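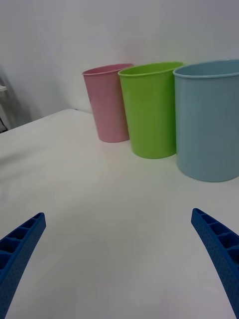
Washing and Storing Old Patches, Pennants and Sew-On Badges

Posted by Nawal Kabbaj, November 29, 2025

My aunt left me a biscuit tin with 338 cloth patches in it, mostly from hiking clubs and swimming meets and county fairs, and I have been learning how to look after them ever since (and adding to them, I'm afraid, so the tin is now four tins and a drawer). People write to me about cleaning these more than about anything else on this site, so I've pulled my notes together. If you have one very old or very valuable piece, please take it to a textile conservator and leave the rest of this page for your ordinary ones.

Before any water

Most patches don't need washing. They need dusting, and you'd be surprised how much color comes back with nothing but a soft brush. I use a makeup brush that has never met any makeup. Lay the patch on a clean white towel, hold it down at one edge with two fingers and brush along the stitches, the way the thread runs. Going across the stitches lifts them, and once a satin stitch has gone fuzzy there is no coaxing it flat again.

For felt pennants, a vacuum with the suction turned right down works well if you put a piece of net curtain or old nylon stocking over the nozzle. Dab, don't drag. Felt letters that were glued on will come up at the corners if you so much as look at them, so go around those by hand.

The color test

Reds are the worst, then navy, then that dark bottle green. Wet a cotton swab with cool water, press it on the back of the stitching where it won't show, and keep it there while you slowly say the alphabet. Do every color separately, the border too. If there is any tint at all on the swab, the patch stays dry for the rest of its life. I ignored a very faint pink once on a lovely red and cream ski club badge from Willby, and it's a pink and slightly darker pink badge now.

Turn the patch over while you're there. A shiny plastic backing or a gummy brown one means heat-seal glue, and cool water is fine for the first kind but makes an awful mess of the second. Paper backings you leave alone.
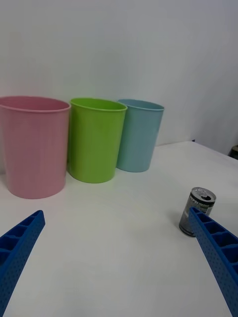 Washing goes best when everything is laid out before you start, since a wet patch shouldn't be left sitting while you hunt for a towel. You want one container for the wash and two for rinsing, and the order matters more than the size. My friend Khadija El Khatib used three white mixing bowls for years and was forever putting rinsed patches back in the soap. Get them in different colors and stand them in a row, like the pink, lime-green and light blue ones in the photo, and it's very hard to go wrong: pink for soap, green for the first rinse, blue for the last. Plastic is nicer than enamel for this too, as there's no chipped rim to snag a loose thread.

Fill them all with cool water, the same temperature in each. Add a few drops of clear, unscented dish soap to the first and swish it until you can't see it anymore. Lay the patch in flat and press it gently with your palm, let go, press again. Two or three minutes is plenty. No rubbing and no wringing, and please no stain remover, whatever the bottle promises about delicates. Then slide your hand underneath and lift it out like a pancake.

Drying

Blot between two white towels, then lay it face up on a dry one, away from the window. If it wants to curl, put a piece of clean cotton over it and a sheet of glass from a picture frame on top once it's nearly dry. Mahmoud Sqalli, who used to repair band uniforms, taught me to turn the patch over every few hours so the edge stitching doesn't dry stiff. I leave mine overnight and most of the next day. A thick chenille letter can take two days, and if it feels cool against your cheek it's still damp inside.

Getting old thread and glue off

Snip old sewing thread from the back every third stitch with small curved scissors and pick the bits out with tweezers. Don't pull one long thread through, however tempting it is. Dried album glue will sometimes flake off if you put the patch in a freezer bag, press the air out, and freeze it for an hour. Try it on something you don't care about first!

Putting them away

Acid-free tissue between layers, never more than five layers deep, in a box with a lid that isn't airtight. Pocket pages are fine as long as they're polypropylene. The soft, smelly vinyl kind goes sticky and takes the thread color with it. Pennants should lie flat or be rolled loosely around a tissue-covered tube, picture side out.

Moths only care about the wool, but they care about it a great deal. I go through every box in January, when the house is dry and I'm stuck indoors anyway, and shake each tissue out over the bathtub. Cedar blocks smell nice and I keep a few in the drawer, wrapped so the oil doesn't touch anything, though I wouldn't count on them to stop a moth that has already moved in.

Write where each patch came from on a slip of paper, in pencil, and tuck it behind the patch. Ink travels.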